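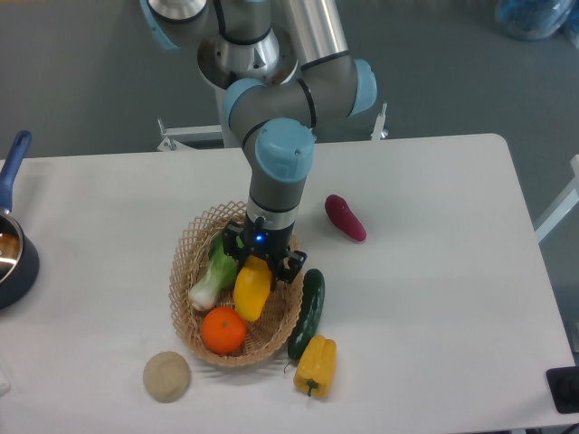 November, notebook 2, started after morning tea

Produce work for the Dendstead display. I write this down while I still remember, as last time I left it until the evening and half of the details were gone.

The question from Setsuko is still the same: which vegetables and fruit can go together in one round wicker basket, so that the basket looks generous, nothing gets bruised, and a person can take out one piece without pulling the others. She wants an answer for the open morning. The budget for food is 200 dollars for the whole display, so we can not simply buy more and throw away the damaged ones.

Notes on each kind:

Bok choy. I prefer the pale green ones with a thick white stem. They should lie diagonally, along the side of the basket, with the stem end low and the leaves toward the rim. If the leaves are at the bottom, they get crushed by whatever comes next. Yi-an tried it standing up yesterday and it fell over as soon as she put the orange in.

Capsicum, yellow. The skin is strong but it marks from a fingernail. Hold it by the sides and never by the stem, the stem breaks away and then the capsicum looks old on the same day. It keeps its place well in the middle when it has a neighbour on both sides. Alone it rolls.

Orange. Heavy for its size, so it goes in early and low. I have no complaints about the orange.

Cucumber. Still not decided. A dark green one with speckled skin looks very nice, but it is too long to lie flat in the round basket, and when it leans on the open rim I am afraid of a pressure line in the skin. My proposal is to keep the cucumber on the table beside the basket, following the curve of the rim. Ayane thinks it looks forgotten there. We should ask Setsuko.

Sweet potato. I would put it apart from the others. The pointed end scratches the capsicum skin (I have seen this on two pieces from the Sowa box), and there is often some soil left in the small folds. Please brush it, do not wash. Washed ones went soft on us.

Bun. The plain round one with the swirl on top. It must not go under anything, and I also do not want it next to the cut stem of the bok choy, which leaves moisture. If the bread stays in the display, it should go in last or have its own place on the white table in front of the basket. Teodor says bread does not belong with vegetables at all. He may be right, but it is on the list, so I continue with it.

About the basket: the open lattice at the rim is pretty, but small stems catch in it. When lifting something out, lift straight up first and only then move sideways. I repeated this with the capsicum many times and it is a good habit. A cloth inside would protect the skins, however it hides the weave, and Setsuko likes the weave. The light tan colour does help the yellow and the orange to stand out, I agree with her on this.

Weights, kitchen scale, for the Altlow order form: the bigger sweet potatoes should stay under 1,000 g for the pair. The pair I weighed was 1,037 g. Ksawery, could you please check the scale with the brass weight before we blame the shop?

Storage overnight: bok choy and cucumber in the fridge, in paper. Capsicum also in the fridge, lower drawer. Orange on the shelf. Sweet potato in the dark cupboard and not in the fridge, please, someone put it there last week and I had to explain to the whole room. Bun in the tin.

To do:

- ask Setsuko about the cucumber, inside or beside
- buy one spare yellow capsicum with a good stem
- find the soft brush (Yi-an had it)
- try a slightly wider basket, if Fivport still has them
- labels, after the list is final

3:40 pm. Ayane came by and moved the bun to the left side. It looks better, I leave it so.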